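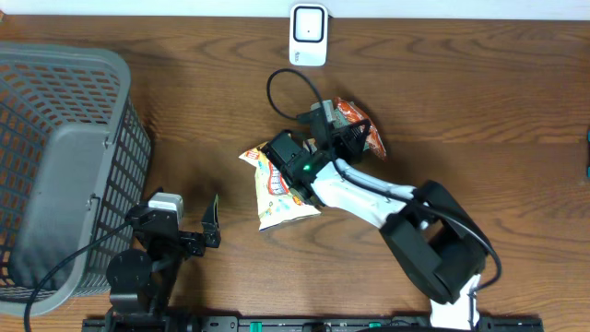
We've owned the little two-bedroom place at Trilley for three summers now, and so many of you have been asking what it's like to rent out a vacation home when you live a long drive away from it that I thought I'd finally sit down with my coffee and write it all out. Fair warning, I'm going to wander a bit! I'll start with linens, the part I think about more than any other. Every bed gets two full sets, and the whole lot travels to and from the laundromat in a big gray plastic basket like the one on the table in the photo, the kind with holes all down the sides. Buy one bigger than you think you need. King-size sheets eat up a lot of room.

So, the house itself. We found it in February, and if you ever have the chance to look at a lake house in February, please do. The road was awful, the upstairs hall was freezing, and we could see straight through the trees to how close the neighbors really were. In July we'd have walked in, looked at the water and signed anything.

Our agent was Mebrat Abera, out of the Cunton office, and I will sing her praises to anyone who'll listen. She sent me home with the town's short-term rental rules and told me to read every page before we talked price. I grumbled (it was a long evening), but the rules had a cap on overnight guests that changed what the place could earn, and our offer changed right along with it.

If your town has a permit for this kind of rental, ask whether it goes with the house or with the owner. Ours goes with the owner, so the seller's permit was no use to us and we had to apply for our own. We lost most of that first June waiting on an inspection. There was one window upstairs that wouldn't open far enough, and then a wait for a second visit once it had been fixed.

Furnishing! I gave us $3000 for everything that wasn't nailed down, and we went over, mostly on mattresses, and I don't regret one penny of that. Where I went wrong was the dishes. I bought a pretty set from a shop that closed that same fall, and now every chipped bowl leaves me with a mismatched one. Plain white from a store that'll still be there next year would've been so much easier.

Last year we rented 14 weeks, and we keep two for ourselves at the end of August. I know, I know, those are good weeks and we could fill them. But we bought the house so my mother could sit on that porch with her crossword, and I'd be sad to turn it into a business all the way through.

Somebody wrote to ask whether we use a management company. We did the first summer, and they were perfectly nice, but their fee plus the cleaning plus the "restocking" charge made me a little dizzy when I added it up on one sheet. Now we pay Algirdas Krūmiņa, two doors down, to check on the house between guests and meet the plumber when there is one. He looks after his own rental anyway. We have it in writing, with a set amount per visit, and I'd do that even with a dear friend – maybe especially with a dear friend.

Insurance: call your company before you list the place, please. A regular homeowner's policy may not cover paying guests, and a second-home policy may not either. Ours needed a separate one. I spent a whole Monday on the phone about it, and the question I was gladdest to have asked was what happens if a pipe bursts while the house is sitting empty.

A few of you wanted to know about the guest binder. Mine has gotten shorter every year. Wi-Fi password on the first page in large type, then trash day, then how to jiggle the back door, then where to get a decent breakfast. I used to have four pages on the history of the lake and I was very proud of them, and I don't believe a single person got to page two.

I'll do another one of these on taxes and record keeping once I've found the shoebox. If you've got a place of your own up that way, tell me who you use for septic, would you? Ours is retiring in the fall.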